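Print this page | E-mail this page
Last updated: 14 Jan 2024
Reading time: 2 minutes

Support record: gripper holds item and does not release
Site: Vurisden
Equipment: Ciltier arm with two-finger gripper
Status: open, restricted use

Reported fault

During a tabletop handling task, the gripper closed on a glazed item and remained closed when the release command was sent. The controller reported the fingers as open. The operator pressed the stop button and the item was removed by hand after the arm had been made safe. No injury was reported and the item was not damaged.

The task was then repeated at reduced speed with the same type of item, a white piece with a gold band, held upright between the fingers above a marble surface.
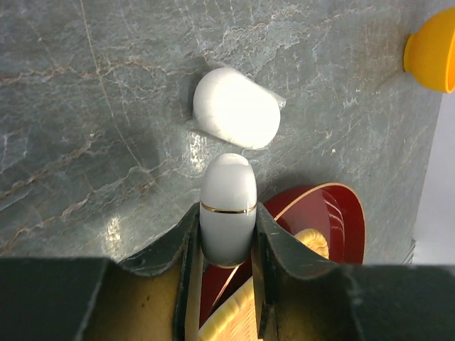 The fault appeared in 2 of 40 repeat cycles. On both occasions the controller log showed a delay of 200 ms between the release command and the first position reading, after which no further readings were received until the restart. The closing force had been left at 84 per cent of the permitted maximum -- a setting carried over from an earlier Pikusis task and too high for glazed ware.

Action taken

The closing force was lowered and the previous settings file was withdrawn. The position sensor cable was reseated at the wrist. Logs from both failed cycles were sent to Sánchez for examination.

Instructions to operators

Do not pull an item from closed fingers while the arm is powered. Press the stop button, isolate the supply and use the manual release. A screen message stating that the gripper is open must not be relied upon -- check the fingers by eye before reaching in.

Outstanding

Replacement sensor cable on order. Unattended running remains suspended until it has been fitted and the test cycles have been repeated.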